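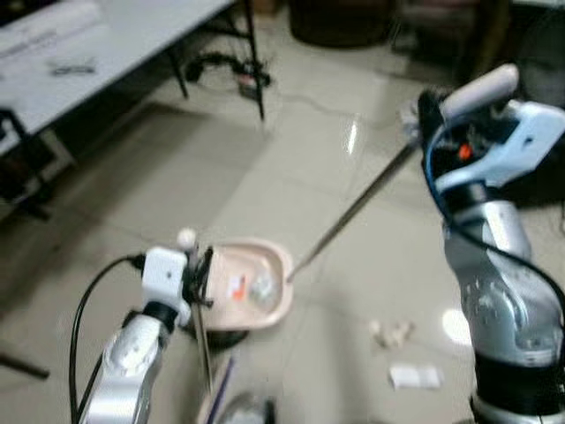
The Pridik clamp on the left arm has been easier to set up than the Karkora unit on the right, and I think the camera delay is to blame for most of the trouble we had with either. I went back to the head camera view of the pink tray job. The black clamp is at the near rim of the tray and the long rod in the blue gripper reaches over to the far one, but the picture is so blurred that I would not trust it for placing the tip of the rod. I have asked for a shorter exposure before we compare anything else.

On January 5, 2023, Siham Tahiri wrote:
> We have 1,277 logged grasps from Plarnatley now, all at 40 per cent
> force. Do you want the next 200 on the same setting, or should I
> raise it for the right arm only? The Benmoussa controller still
> drops out if both arms start together.

Same setting for both, please. If you change the force on one side we can't compare them. For the dropouts, try starting the right arm 2 seconds after the left and send me the log either way. I'd leave the firmware alone until the spare controller is back.

Does anyone else on the list run two arms from one Benmoussa box? I'd like to know which cable length you use.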